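Marard Hall Mending Library: second report to the Forsyth fund

Hello again to everyone at Forsyth, and to Evander Kerr in particular, who asked me to "just write it the way you'd tell it". Be careful what you wish for, Evander.

Since I last wrote, the lending shelves have gone from a good idea with a wobbly bookcase to something people plan their weekends by. We now have 139 members signed up, and they've borrowed 308 items between them. Most of that is what you'd guess: sewing machines, darning looms, the two overlockers, pinking shears (always pinking shears, I had no idea the district was so short of them). The steam press goes out less because it weighs as much as a calf, but the people who take it home are very fond of it.

The big spend this period was the second-hand industrial walking-foot machine. I'd budgeted for a new domestic one and then Torquil Lennox rang to say the old Clenetti upholstery shop was clearing out its back room. It cost us $300 and a morning of swearing in the car park. It sews through canvas and four layers of denim like they're tissue, and it has opened up a whole lot of jobs we used to turn away: tent flies, horse rugs, ute seat covers, a bouncy castle (don't ask, it took up the entire hall). I know this wasn't the line in the original budget. I've moved the leftover equipment money across to thread, needles and servicing, and the revised sheet is attached for you to look over.

Now for the part that didn't go so well. The beginners' evenings in July were a flop. We'd set them for seven o'clock, it was freezing, and the heater in the small room gave up on the first night. Four people came, then two, then just me and a very patient woman named Bev with a box of odd buttons. We've moved them to ten in the morning and they've filled up nicely, though it does mean we're missing the people who work. I haven't solved that one. Torquil thinks we should try a late afternoon slot once the days get longer, and I'm willing to give it a go from October if the hall will let us have the key.

The school holiday sessions were a joy! Kids are so much braver than adults with a pair of scissors. We did patches, drawstring bags and a fairly chaotic day on zips. A couple of the older ones have been back to use the machines on their own projects, and one has made a pencil case with more pockets than I own pencils. If there's any chance of a small top-up for materials next year, this is where I'd put it. I've pencilled in $80 a session, mostly for calico, zips and biscuits. 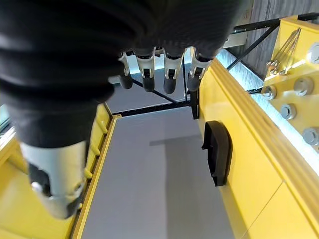

The glove and mitten workshop was the one you asked about on the phone, so I'll give it a bit more room. Gloves are the thing people throw out first, usually for one split seam between two fingers, and they're fiddly enough that most of us never learnt how to fix them. A black cloth covering drawn up over a hand, with all those soft folds bunching at the back and the four fingers left poking out in a row, is pretty much the shape we had everyone cut for their first go: a fingerless mitt in stretchy rib, one side seam and a hole for the thumb. It's forgiving, it uses up old jumper cuffs and T-shirts, and you can wear it home. After that we moved on to proper fingers and the dreaded little gussets, and there was a good deal of unpicking. We'll run it again before next winter with fewer people at each table and much better lamps.

On the storage front, the shelving from Skokis finally came, with the wrong brackets, then with the right brackets and no screws. It's up now. The fabric is sorted by weight instead of colour, which looks dreadful and works far better, and the pattern drawers have labels I can read without my glasses.

Things still on my list: get the overlockers serviced, replace the missing bobbin cases (we lend them out and they just vanish), and finish the borrowing form, which has a question on it that everybody reads differently. I'd also like to talk about insurance for the walking-foot machine when it leaves the hall, as I've been asked twice and had to say no both times.

Receipts are in the usual folder. Give me a ring if the thread one looks odd, the shop's printer was running out of ink and I've written the total on the back in biro.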